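Visit report: Norkow picking lab, Culport

Two of us spent a morning in January at Norkow's site in Culport, mainly to look at Hiker, their planning and execution stack for bin picking.

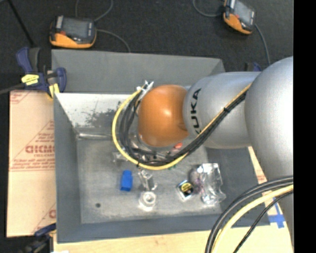

Nithin Fernandes had asked before we left whether Hiker still replans from scratch after every failed grasp, and said that if it does, the cycle time figures are not worth copying down. It does not, as of the current release. The planner keeps the candidate list from the last perception pass, drops everything within a set radius of the failed contact point, and goes to the next entry. A full rescan is triggered only when the list falls below 3 candidates or the arm reports an unexpected contact.

The cell we watched has a KUKA arm working over a gray bin with a few small mixed items on the floor of it, some of them clear. Transparent items are where most of the perception effort has gone. Depth returns on clear plastic are poor, so the segmentation network runs on color only and depth is filled in afterwards from the known plane of the bin floor. The fill is crude. It assumes the item rests flat, and the engineers agreed that it breaks as soon as one object leans on another.

Motion planning is sampling-based with a fixed budget of 2,000 samples per query. The bin walls are modeled as four planes with a margin. The cable loop at the wrist is modeled as a single capsule attached to the last joint, and this was the part we discussed longest. A capsule large enough to cover the loop in every wrist orientation rules out most grasps close to a wall. Norkow now switches between two capsule sizes depending on wrist angle - a lookup table, nothing learned. We could do the same in our own stack with little work.

Tooling was better than I expected. Every attempt is written to one log holding the images, the candidate list, the chosen grasp, the planned path and the joint torques. The viewer, Nikzad, steps through these and can rerun the planner offline against a changed parameter file. The regression set stands at 241 logged attempts and runs before each merge. Labels are still entered by hand, and the definition of a failed grasp has changed once since the set was started. Older entries were not relabeled.

Open points:
Force thresholds are set per item class in a text file. There is no fallback for an unknown class other than the lowest value.
Hand-eye calibration is checked at startup only. Drift during a shift is not monitored.
The Nikzad log format is undocumented. They offered to send the schema.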